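Pre-Run Checklist for Simulated Rooms, Two-Arm Mobile Robot
Site: Karkine, simulation group
Last updated: June

Fill in before each batch. Write OK, NOT OK or N/A, and a comment when it is not OK.

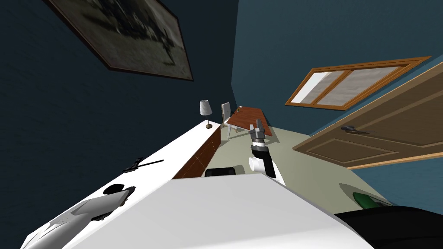

The same rules apply in simulation as on the real floor. A habit learned in the simulator goes with the operator to the hardware.

1. Stop command tested before first motion – OK. Tested from both operator stations.

2. Arm speed limit loaded from the site file, not typed by hand – OK.

3. Gripper opens and closes fully on command – OK. Left and right checked separately.

4. Floor objects listed in the room file – NOT OK. Small objects near a door or at the foot of a cabinet must be in the list also. Wálter Villanueva will correct it.

5. Door has a swing zone, and the base does not stop inside it – OK. Please check again if the door angle is changed.

6. Hand tools on counters marked "grasp allowed" or "keep away" – NOT OK. The Lennox room set has no mark for them. Until this is fixed, treat all tools as keep away.

7. Head camera level within 4 degrees at start – N/A. This batch uses tilted views by plan.

8. Collision log empty after the dry run – NOT OK. In 178 dry runs we got 13 contacts, almost all with the robot's own body. Mhairi Cowie asks that self-contact is written on a separate line from furniture contact.

9. Wait 10 seconds after reset before sending a command – OK.

10. Second person has read this sheet – OK, M. Cowie.

Result: batch may start with items 4 and 6 open, grasping of tools disabled. Item 8 to be repeated after the new Brernent arm model is loaded.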